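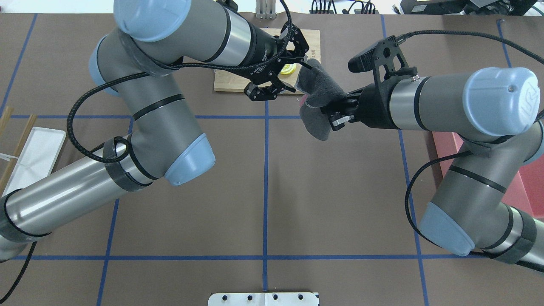 Went to see Flukine at the Alcantara in Pusness last night with both kids. Thread for anyone wondering whether to book, as the theatre website says very little.

It's a family show by a company called Stinier. Two performers, very little speech, live music from a third person at the side of the stage. The poster says ages four and up.

The story: a river has stopped. It hasn't dried up, it has just stopped moving, and the people who live along it have gone away one by one. Flukine is the last ferry. She still crosses every morning with no passengers.

The ferry is a character. One performer wears the front half of the boat on a harness and the other carries the back half. When they walk in step it's a boat, and when they argue it comes apart. Both of mine got this straight away.

First twenty minutes are slow. There's a long crossing with only an accordion and the sound of the oars. The child behind us asked twice if it had started. Stick with it.

Then a heron turns up and tells Flukine that the river is asleep, and that someone has to walk up to the spring and wake it. She is a boat and can't walk. That's the problem for the rest of the show.

I won't give away how she gets there. It involves a lot of borrowed ladders and it's the best part of the evening.

The set is mostly one very large piece of grey cloth. It's the river, then a hillside, then fog. Once it goes right over the front three rows. If your child hates being covered up, sit further back. Ours were in row F and were cross to have missed it.

Music is good. Accordion, a small drum and something with strings that I didn't recognise. No recorded sound at all as far as I could tell. There's a tune for the ferry that comes back in different speeds and my youngest hummed it all the way to the car.

Lighting is simple. Mostly side light, very low, and a warm lamp on the ferry's mast. It does go completely dark once, just before the spring. A few seconds at most. There's a whispered warning from the heron before it happens, which I thought was thoughtful.

Scary bits: one. There's a creature at the spring, made of shadow, and it gets big. It doesn't chase anyone and it turns out to be friendly enough. My four-year-old sat on my lap for that part and was fine afterwards.

Running time is listed as an hour. It was nearer 90 minutes last night, with no interval. Go to the toilet before you sit down. The doors at the back squeak and everybody hears you leave.

What didn't work for me: there's a scene with a customs officer in the middle that goes on too long. It's a clowning routine with stamps and forms. The adults laughed more than the children did, and then the adults stopped as well.

Also the ending comes in two parts. The river wakes, everybody claps, and then there's another scene about the people coming back. Half the audience had started putting their coats on. I liked that scene, but they need to find a way to hold the applause off.

The words. There are maybe a page of them in total and some are in a made-up language. It doesn't matter. If you're bringing a child who has little English, I think they'd follow the whole thing.

I saw the same company in April with a much smaller piece in a library, just a suitcase and a table. You can tell it's the same people. They like things that fold, and they like making you wait.

This one is better, mainly for the music. The library show used a speaker and you noticed it.

On the theatre itself. The Alcantara has 27 rows but only the first ten were on sale, with the rest curtained off. That was the right decision. It's a quiet show and it would be lost in the full room.

Booster cushions are in a crate by the left-hand door. They run out. Get there early if you have small ones, or aim for the aisle seats so they can lean.

Parking: the one behind the theatre was full by the time we arrived. We used the one by the old market and walked, ten minutes with short legs. There's a kerb by the bridge that's awkward with a buggy.

The bar was open for drinks and crisps beforehand. Nothing hot. The programme is a folded sheet with a paper boat you can cut out, and you don't need to buy one each.

You can stay behind and look at the boat afterwards. The performers bring it to the front of the stage and let the children lift the back half. It's lighter than it looks. They didn't rush anyone, even though they'd clearly had a long day.

Somebody asked them how long it took to make. The answer was a year, on and off, and that the first boat was too heavy to turn round in.

They also said the river cloth has more than 1000 stitches in it from repairs alone. It gets trodden on at every performance and one of them mends it in the van.

Last performance in Pusness is 1 June 2024, early afternoon. After that I think they're off until the autumn. There were still seats on the left side when I looked this morning.

Would I go again? Yes, with the eldest. The youngest says yes too but wants to sit under the river this time.

Edit to the post about ages, as I've been asked: I wouldn't take a toddler. There was one in and the parent spent most of it in the foyer. Five to ten seems right, and older if they like music.

Second correction, the heron is played by the musician. I said two performers and it's really three. Sorry to the heron.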